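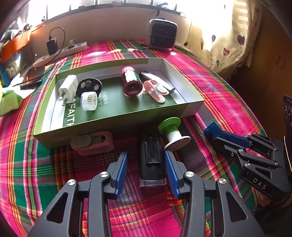

windilton79 asked how long other people wait before washing new cotton sheets a second time. I have the same problem, so I'm posting the full version. I bought a queen set from Candby in May 2020 and it still sheds lint and feels stiff. I have washed it once, on cold, with regular detergent and a dryer sheet. The tag says 100% cotton, machine wash warm. Is the stiffness going to go away or should I send the set back? The return window is 30 days and I have used up 22 of them.

Posted by lintandthread

New cotton usually has a finish on it from the mill and one cold wash won't take it all out. Wash the sheets again on warm, by themselves, with half the detergent you normally use. Put half a cup of white vinegar in the rinse. Leave out the dryer sheet. It coats the cotton and makes the stiffness harder to judge. Dry on low and take them out while the hems are still a little damp.

Clean the lint screen before you start and look at it again when the load is done. If there is less lint than the first time, the set is fine and will keep improving over the next few washes. If you get the same thick layer, I would return it. Check the store's policy first, though. Some places won't take back bedding that has been washed at all.

Posted by Abbasi_K

mine were stiff too, different brand (Savum). got better by June. never did the vinegar thing

Posted by porchlight144

Don't wash them with towels. Towels shed all over everything and then you can't tell which one the lint is from. Also if your water is hard that can be the whole problem, my sheets were like cardboard until we got a softener.

Posted by second_shelf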